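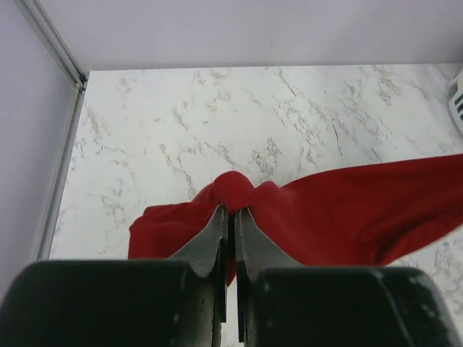
Cosimo wants it on record, before I write another word, that you never fold a red cloth on a light top until it has been through the wash by itself at least twice, and that he will be saying so at every opportunity until I listen. Fine, Cosimo, it's written down. Entry for October, folding bench, morning into afternoon.

So, the red one. I've been putting off the soft cloths because the flat cotton ones were going so nicely, and anyone can look good with flat cotton. The red has a bit of fuzz to it and it doesn't want to hold a line. You lay a fold down, you turn away to write the time, and when you look back the edge has puffed up again like bread dough. I like it a lot as a fabric (I'd have a blanket out of it tomorrow!) but as a thing to fold neatly it's a pain.

Started a little after 9 with the plain half fold, corner to corner, because I wanted to see how it behaved on the diagonal. Answer: it stretches. If you pull from the corner itself the whole thing goes long and skinny and you end up with a kite. If you pull from a bit further in, where there's more cloth to get hold of, it stays closer to square but you get a bunched knob right where you had it, with little creases running out from it in all directions. Those creases are what I spent the rest of the morning on.

Things I tried on the creases, in no particular order:

Smoothing outward with the flat of my hand. Works on the big ones, pushes the small ones around.

Picking the cloth up by two corners and giving it one good snap. Best result by far, and also the reason there is red lint in my coffee.

Leaving it alone under the Clakau catalog for 11 minutes. I meant ten, but the phone rang. Better than I expected, the fold line stayed put at one end and had only crept a little at the other. Would like to repeat this with something heavier and see if the time even matters.

Spraying it with a bit of water. Don't. It dried stiff in one patch and now I know exactly where that patch is every time I run my thumb over it.

About the top: we've been going back and forth on whether to keep the white marble pattern or put the gray mat over it. I'm for keeping it. Soft cloth slides on it, sure, but it slides evenly, and when I need to turn the whole folded piece I can just push it. On the mat it grabbed at one side and rolled up at the other. The Győri people sent us a sample of some grippy liner and I did one fold on that as well and took it straight off again – felt like folding on a bath mat. Cosimo disagrees with me about all of this, and he can write his own entry.

Then thirds. Thirds went badly before lunch and well after lunch and I don't fully know why. I think I was being stingy with the first fold, bringing it just short of where it should land, so the last flap had nowhere to sit and hung out past the others. After lunch I laid a strip of masking tape along the top as a guide and that fixed it in one go. Four decent ones in a row after that, the last one good enough that I left it out for people to admire. It got leaned on by somebody's elbow before 3.

On the washing business. I did wipe the top down with a damp paper towel when I was done, partly to prove a point, and there was a faint pink on the towel. So. He's right, or right enough that I'm putting the red through with nothing else in the machine tonight, cold, no softener. Softener made the Trandholm towels so slick they wouldn't stay stacked and I'm not doing that again.

To do before the next session:

Wash the red, twice, see above.
Weigh it before and after. The kitchen scale is on the shelf with the Sulla boxes and needs a new battery.
Find a proper flat weight, 500 grams or so would do, the catalog slides off.
More masking tape, the wide kind.
Ask if anyone still has the other soft one, the blue. I had it last month and it's not in the bin with the rest.

Also, whoever borrowed the lint roller, I need it back pretty badly now.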